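Brero erweitert Simulationsumgebung für das Anlernen von Greifbewegungen

Rullham, 14.05.2018. Das Ingenieurbüro Brero hat die zweite Ausbaustufe seiner Simulationsumgebung für Zweifingergreifer in Betrieb genommen. In der Umgebung werden Bewegungsbeispiele aufgezeichnet, mit denen ein lernendes Steuerungssystem trainiert wird. Der Bestand umfasst derzeit 2.000 Durchläufe, von denen 548 nach der Prüfung für das Training freigegeben sind.

Jeder Durchlauf wird von einer Bedienperson über ein Handsteuergerät ausgeführt. Gespeichert werden Gelenkstellungen, Öffnungsweite des Greifers und die gerenderte Ansicht aus einer virtuellen Kamera unmittelbar hinter den Greifflächen. Die Kamera ist fest mit dem Greifer verbunden und dreht sich bei jeder Neigung mit.
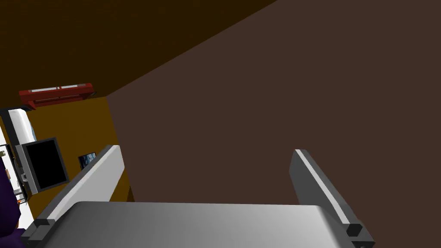 Die Innenräume sind bewusst einfach modelliert. Große Wandflächen bleiben ohne Textur, die Beleuchtung ist gleichmäßig. „Uns interessiert in dieser Stufe die Anfahrt an das Objekt, einschließlich der Abschnitte, in denen der Greifer noch leer ist“, erklärt Projektleiterin Hiu-tung Chuang. Stark geneigte Ansichten würden deshalb nicht aussortiert. Verworfen werden Durchläufe mit Zeitlücken in der Aufzeichnung, mit Durchdringung von Körpern oder mit unvollständiger Endlage.

Die Freigabe erfolgt in zwei Schritten. Zunächst prüft ein Skript die Zeitstempel und Gelenkgrenzen, danach sichtet das Team um Afonso Antunes die verbliebenen Aufzeichnungen. Pro Arbeitstag entstehen etwa 80 Durchläufe. Die Abtastung der Gelenkdaten erfolgt mit 10 Hz.

Ab Oktober sollen die freigegebenen Daten dem Projektpartner Ralden zur Verfügung stehen, der das Steuerungssystem an einem realen Prüfstand erprobt. Format und Achsbezeichnungen sind mit dem dortigen Prüfstand abgestimmt. Eine Veröffentlichung des Datenbestands ist nicht vorgesehen.

Kontakt: Brero, Pressestelle, Tin-yau Kwan | © 2018 Brero | Impressum | Nach oben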